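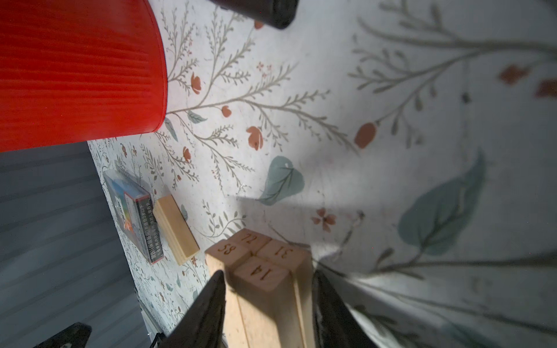
Wrist camera view, with a finger on either side of the wooden post.

I have been driving the two arms by remote control for most of May, and a few people wanted to know how it goes, so I am writing it up while I still remember the early part.

The setup is leader and follower. I sit with a pair of small arms that I move by hand, and the arms on the table copy them. Each time through a task is saved as one demonstration, with the camera video and the joint positions together. Prillance, the program we record with, starts and stops on a foot pedal. The goal for this batch is 500 demonstrations. I did 60 in the first week and threw out more of them than I would like.

Most of the bad ones were bad in the same way. I would get the gripper close to a block, stop, think about it, and then go in. A person watching doesn't mind the pause, but the model learns the pause too. Noeline Hapeta, who did the Ruawai recordings before me, told me to decide on the grasp before I press the pedal and then keep moving, even if the move is a little off. My second week went better.

I also keep one eye on the wrist view. Blocks are easy to line up from above and easy to miss by a finger width, and the wrist camera shows which side you are missing on. If I can't see the block between the fingers, I back up and come in again from higher.

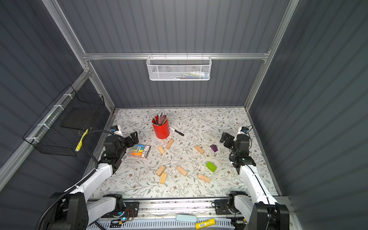
Do you have to be good with your hands to do this?
It helps less than you would think, and most people are steady enough after 30 minutes of practice.

Using both arms is harder than using one. My left hand tends to drift when I am looking at the right arm, so I park the left arm off to the side before I do anything fussy. Narayanan Sundaram does it the other way and keeps both moving. His runs are shorter than mine - we are keeping both styles in the set for now.

Pens and markers are the slow part. A block can be picked up a bit crooked and it makes no difference. A marker that is crooked in the gripper will hit the rim of the cup, and then you have to choose between fixing it and starting over. I fix it if I can do it in one move. Those recordings get tagged as recoveries.

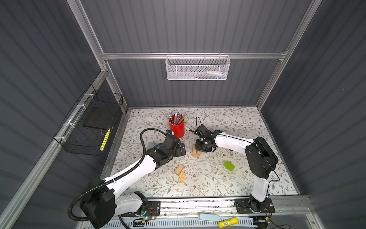
Right arm holding the white marker, dark tip toward the red cup.

I move things around the mat between recordings so that the blocks don't always start in the same spots. After 4 recordings in a row I take my hands off the leaders and stretch, or my wrists complain at night. Next I want to go back through the first week's files and see which of them can still be used.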